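Looking After Stone Countertops and the Things You Set on Them

Posted Oct 12, 2026
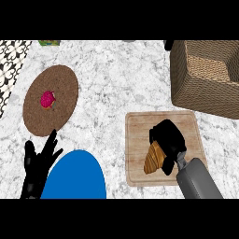

Marble stains faster than any other surface in a kitchen, and most of the damage comes from ordinary food left sitting for an hour. Lemon juice, vinegar, wine and tomato sauce are the worst. They eat into the polish and leave a dull spot that no amount of scrubbing will bring back. Wipe them up as soon as you see them. Blot first, then rinse with plain water, then dry with a soft towel. White marble with gray veins hides crumbs and water drops well, so run your hand over it after you wipe. You will feel what you missed. Anything brightly colored, like berries or pink frosting, should sit on a plate or at least on a cork trivet.

Daily cleaning

A drop of dish soap in a bowl of warm water is enough. Skip glass cleaner, bathroom spray and anything with lemon on the label. I used a citrus spray for most of a year in our old place on Clakumier Road and the area next to the stove never looked right again.

Rinse the cloth and go over the counter a second time. Soap film builds up and makes the stone look cloudy. People often take this for wear and go out and buy polish.

Oil stains

Butter and olive oil leave a dark patch. Mix baking soda with a little water until it is as thick as peanut butter. Spread it over the patch, cover with plastic wrap, tape down the edges and leave it overnight. Scrape it off with a plastic spatula, not metal. An old stain can need several rounds. One by our toaster took 6.

Sealing

Put a few drops of water on the counter and wait ten minutes. If the stone underneath has gone dark, it needs sealer. I do mine every September. Wever is the brand our hardware store carries and it has worked fine for me. Wipe on a thin coat, wait as long as the can says, and buff off all the extra. Sealer that dries on top turns sticky and has to come off with more sealer.

Cork trivets

Cork takes a hot pan well, but it soaks up grease. Wash it by hand with mild soap and stand it on edge to dry. Don't put it in the dishwasher or leave it in the sink. If the surface gets dark or shiny, rub it lightly with 400 grit sandpaper and brush off the dust. Throw it out once it starts to crumble, as the loose bits get under pans.

Check the underside too. Sand or sugar stuck to the bottom of a trivet will scratch polished stone when you slide it. Lift it instead.

Small scratches

Leave deep ones to a stone shop. For very light marks, a marble polishing powder and a damp felt pad will do. Try it in a back corner first. Honed marble should not be polished this way or you will end up with a shiny circle.

Next time: getting hard water rings off the faucet base.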